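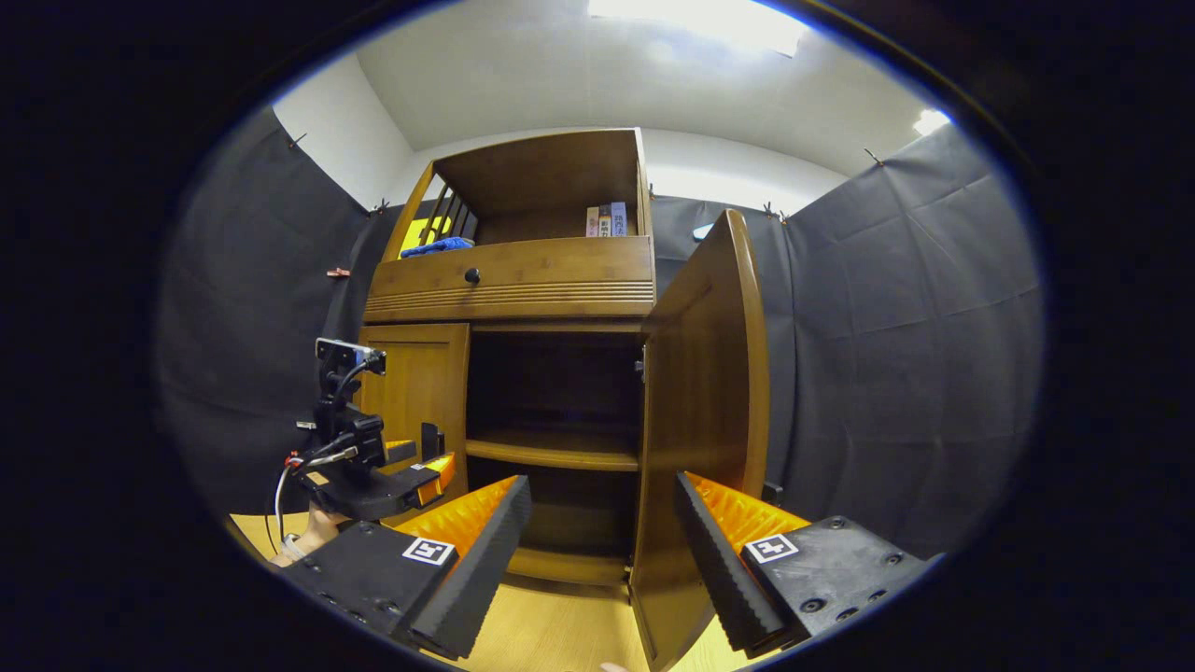 Wilma Hendriks
Staff writer, hardware and home office

Roel Verhoeven has used the same desktop case for ten years. Almost everything inside it has been replaced at least once. He does bookkeeping software support from a spare room in Histcombe, and he keeps a text file of every part he has fitted, with the price paid and the date it went in.

"The case is steel and the fans are a standard size," he said. "There was never a reason to change it."

I asked him to go through the file with me, mostly to find out what a home user spends on a machine that is upgraded in stages. The total came to $1,562, not counting the monitor. The first build was $800 of that. The remainder went on a second power supply, two solid state drives, a memory upgrade and, last December, a new board and processor bought together.

Verhoeven considers the drives the best money in the list. The original machine started from a mechanical disk, and opening a large client database took long enough that he would go and do something else. He moved the operating system to a solid state drive first and left the data where it was.

"That was a mistake in the order," he said. "The system started quickly and then sat there reading the old disk. The database should have moved first."

The memory upgrade was less useful. He doubled the amount after seeing the usage figure in the system monitor stay high all day, and later found that much of it was cache, which the system would have released when a program asked for it. He has left the extra memory in. It made no difference to the database and a small one to the browser.

The power supply was the only part that failed outright. The computer began to shut off under load, with no error message, and restarted normally each time. He tested the memory overnight, reseated the graphics card and reinstalled the drivers before he tried a supply borrowed from Mulder, the repair shop in Sallness where he buys most of his parts. The shutdowns stopped.

"I spent two evenings on software," he said. "The supply was the oldest thing in the box and I looked at it last."

He now replaces the supply on a schedule and writes the install date on the side of it in marker.

The December change took the longest. The new board would not start from the existing drive until he switched the firmware setting from legacy to UEFI mode, and the drive had to be converted to match. He made a full image of it before starting. The conversion ran without trouble, but the accounting package treated the new board as a different computer and asked for activation again, and that took a phone call.

I asked whether a laptop would have been simpler. Verhoeven owns one, a Marna with a 14-inch screen, and uses it when he visits clients. He does not like working on it for a full day.

"The processor is fine for the first few minutes," he said. "Then it gets hot and slows itself down. You can watch the clock speed drop." He has measured this with a long report export - the desktop finishes well ahead, although on paper the two chips are close.

His backups go to an external drive, which is unplugged when the copy is done, and to a second drive at his sister's house. He swaps the two when he visits. He restores a few files from each one after the swap and compares them with the originals.

The next entry in the file is blank except for the word "fans." The front one has started to rattle at low speed, and he has the replacement on order.

Posted 7/26/20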